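Visit report: open day at the Skokau disassembly workshop
August 4, 2022

Fasadach runs its open day once a year, and I went mainly to see how they write the safety and handling rules for the robot cells. The group was 31 people, split between two guides. The tour took in the Hadgu line first, then the cell for used desktop computers.

Each cell has a single rule sheet, called a Tuvulance card. It covers who may enter, how fast the arm may move with a person nearby, and what to check before a drive is lifted out. Drives stay in their blue caddies until they are logged.

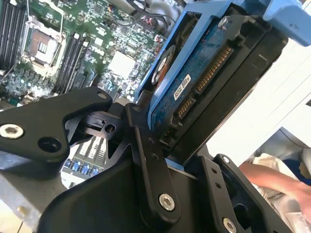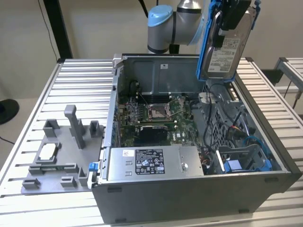 Hard drive in its caddy, held by the gripper.
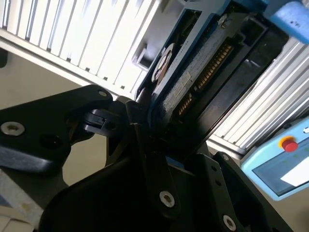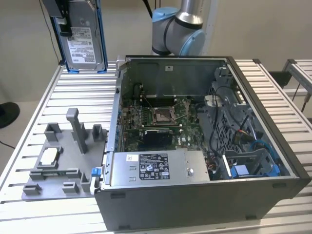
The speed limit with someone at the table is 200 millimeters per second. Going above that takes a sign-off from 2 people, and the card goes back on the hook with both sets of initials. I asked what happens after a dropped part. The cell stops, the part is tagged, and the gripper pads are checked before a restart – even if the part looks fine.

The cards are reviewed every 6 months. One of the older ones still had a rule for a tool they no longer own, so the reviews may need to be stricter.

I would like to copy the single-sheet format for our own shop. Parking was tight, and the coffee ran out before the second group got back.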